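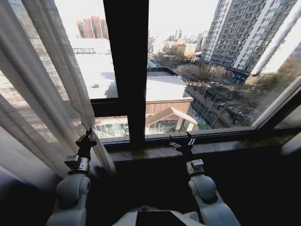

Photo: Shiyu Fan

BUILDING NOTES | Windows & Interiors

Sheer curtain replacement on the street side of the Boltmont building in Provutville is finished on the upper floors. The remaining rooms will be done in July. Tenants in completed rooms should read the following before adjusting, washing or removing the panels.

The new sheers were cut by Kang to a single drop, measured from the track to the carpet. Fullness is 2 to 1: each panel is twice as wide as the track section it covers. The order came to 442 panels. Hems are weighted with a sewn-in cord, so the panels should not be shortened with an iron-on tape, which will pucker along the cord line.
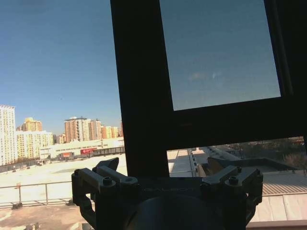
City side, with the black window frames and the rooftop below.

Window frames were inspected while the old curtains were down. Hinges and gaskets were logged by room, and 1,659 separate items were checked. Most needed cleaning only. Worn gaskets have been ordered from Stokitz and will be fitted from inside. Until then, keep the sash latched in high wind, and draw the sheer clear of the opening before tilting the window. Fabric caught between sash and gasket will mark, and the mark does not always wash out.
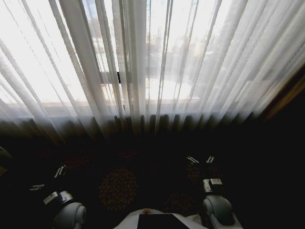
Panels should be drawn by hand from the leading edge at chest height. Pulling from the hem puts a sideways load on the gliders, and a glider that has jumped the track has to be reset from the end stop. If a panel binds, move it back a few inches and try again. Do not use the window handle as a tieback. Tiebacks are available on request and go on the wall side.

Vacuum the carpet under the hems with the panel lifted clear of the brush head. Stone sills can be wiped with a damp cloth and neutral cleaner.

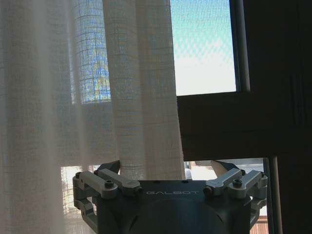
Washing is once a year, cold, on a delicate cycle, one panel per load. Remove the gliders first and put them in an envelope marked with the room number. Snags are the main risk with an open cloth. The heavier threads run in both directions and form small squares, so a pulled thread shows as a break in the grid. Do not cut it. Work it back with a blunt needle or send the panel down for repair. Rehang damp and let the weight of the hem pull out the creases.

Shiyu Fan is keeping the room list and will confirm access times for the July work. Repair requests should include the room number and the panel position, counted from the left as seen from inside.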